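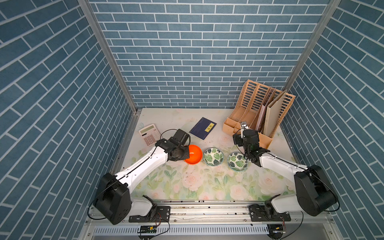
Melaniia Harasym wrote to me after my last post to say that a rule people can't remember with their hands full isn't a rule, it's a wish, and that I should throw out most of my list and start over. She was very nice about it. She also went through the whole thing line by line, the old house rules for the two-arm bench, and next to nearly half of them she had put the word "when?" with a question mark, which I found maddening for a day and then extremely useful.

So I have been rewriting them, and since several of you asked for the list the first time around (hello to the two people in Plovport who printed it!), I thought I'd go through the new version and tell you what changed. It's long. I tried to make it short and then I kept remembering things. Get some coffee.

First, a word on what these rules are and what they aren't. They're bench habits for a pair of small arms working on a tabletop, picking up bowls and setting them down and reaching past each other. They don't replace the proper safety standards, and they certainly don't replace the risk assessment for your own setup, which you have to do yourself with your own arms and your own table. If you work somewhere with a safety person, go and make friends with that person before you read another word from me. I mean it. Mine at Voltham has saved me from my own cleverness more than once, and she has only raised her voice the one time.

Okay, the rules.

Say who has the stop. This used to be rule six and now it's the first one, because Melaniia's "when?" next to it was the one I couldn't answer. The old wording was "Someone should be near the stop button." Well, when? Someone who? The new wording is: before the arms are powered, one person says out loud "I have the stop," and until they hand it over out loud, they have it. They can't be typing, they can't be on the phone, and they can't be the person leaning in to move a bowl. It feels silly for a week. I still feel a bit silly saying it on the days I'm working with just one other person who is standing right there looking at me. We say it anyway.

Hands and arms take turns. If a hand is over the table, the arms are paused, and by paused I mean stopped in a way that needs somebody to start them again on purpose. A gripper waiting between moves looks exactly like a gripper that has been told to stop, and you can't tell by looking at it. I used to have a little exception in here for "quick nudges," you know, a bowl has slid a bit and you just want to push it back. I've taken it out. Every reach-in I have ever regretted was a quick nudge.

Agree on the middle. This is the one that people with a single arm don't have to think about, lucky things. With two arms on one rail, both leaning in from the front corners, there's a patch in the middle that both of them can get to, and the bowls are right there in a loose row. In our rules the left arm gets the left bowl and the right arm gets the right bowl, and the one in the center belongs to whichever arm has been given it in the plan for that task, written down before we start. If the plan says they both get it, then it also has to say who goes first and where the other one waits. We keep 180 millimeters between the grippers as our own working limit when both arms are moving on their own. I want to be clear that this is our number for our arms at our speeds. Please don't borrow it! Work out yours.

Name things so that two people would pick up the same one. I had a lovely muddle over this one. We had a task sheet that said "move the white bowl," which is no help at all when there are two white bowls with the same green leaves on them. The orange one never causes any trouble, bless it. So now every object on the table gets a name on the sheet, and for the matching ones the name includes where it starts: center leaf bowl, right leaf bowl. If it's the instruction text that goes in alongside the recordings, this matters even more, because whoever reads it later wasn't in the room with you and can't ask. Out of 2,585 recordings from last year I had to go back and fix the wording on 500, by myself, in the evenings, with the radio on. I'd like you to be spared that.

Follow the cable with your finger. Melaniia loved this one and told me to leave it exactly as it was, so I have. Power off, start at the base, and run a finger along the cable all the way up to the gripper, feeling for anything pinched or rubbed. Then, with the arm moved by hand to its farthest reach and back to its closest tuck, look at the loop by the wrist. Does it have slack at one end and does it stay out of the fingers at the other? A loop that's perfect at full stretch can flop right down in front of the gripper when the arm folds. Then look down low, along the bottom of the rail and the tray, where the loose cables like to gather and where the little boards sit with their thin wires. I'm not going to pretend mine is a showpiece down there. The rule says nothing may hang where a sleeve could catch it, and I'd say I'm at a B-plus.

Keep the background boring, or at least keep it written down. I get more mail about this than anything else. We change the coverings, we use brick-pattern paper on the walls and roses on the tabletop, and we leave ordinary desk things at the back, a calculator, a notebook, a file organizer with some folders in it. I like a table that looks a bit like somebody's life. But whatever is back there gets noted on the sheet, and it doesn't change in the middle of a session. If it has to change, that's a new session with a new sheet. And anything tall goes at the back, outside the planned reach, where an elbow joint swinging wide isn't going to meet it. (Check the elbow! Everybody checks the gripper. The gripper is the part you're looking at.)

Wipe on a schedule. My old rule said "keep the surface clean," and there was the "when?" again, in green ink. A patterned top collects specks and smudges like any other, and if each person decides for themselves what's clean enough, you get a different table every shift. Our rule is a wipe at the start and a wipe at the changeover, and in between you leave it be, specks and all, so that at least it's the same for everyone.

Come down gently on a rim. I know, it sounds like something off a tea towel. A glossy bowl can skate away if the finger lands on the lip at an angle, and a ceramic one can chip. We slow down for the last bit of the approach, and our sheet sets the change to slow speed at eight centimeters above the rim. If the bowl tips on contact we stop, note it, and reset by hand (arms paused, see above, yes, I'm going to keep saying it). We do not chase a rolling bowl with a gripper. I have watched grown adults with advanced degrees chase a rolling bowl with a gripper, and I have been one of them, minus the degree.

Write down the bad ones. If a grasp slips or an arm stops where it shouldn't have, it goes in the log with the time and one plain sentence. We use Flakier for this, which is just the log tool a friend at Pruitt set up for us, but a paper pad is every bit as good and doesn't need a password. The good practice part is that the person who was driving writes the sentence, and no one else is allowed to improve it. "Left arm bumped center bowl, I was looking at the right arm" is worth ten paragraphs of something more dignified.

That's where the list stands now. I did drop a few. The rule about drinks is gone from the sheet because the safety lady at Voltham made it a rule for the whole room, so it isn't mine anymore. The rule about labeling spare screws is gone too, although I do still think the plates on the rail deserve their own little tub, and if you've ever crawled under a bench looking for the last one you'll agree with me. And I took out the line asking people to "use common sense," which Melaniia had underlined twice without writing anything at all.

One thing I haven't settled is what to do when a person is working alone. By my own first rule, whoever has the stop can't be the one reaching in, so strictly speaking nobody can run the bench solo. My feeling is that alone you can do setup, the cable check, cleaning and sheets, all with the power off, and then you wait for company. Two readers have told me that's far too strict for a small shop, and one has told me it's the only sane answer. I'd like to hear how you handle it, particularly if you've had to put it in writing for somebody.

I'll post the one-page version once I've got it to fit on one page. At the moment it's a page and a bit, and the bit is the cable check.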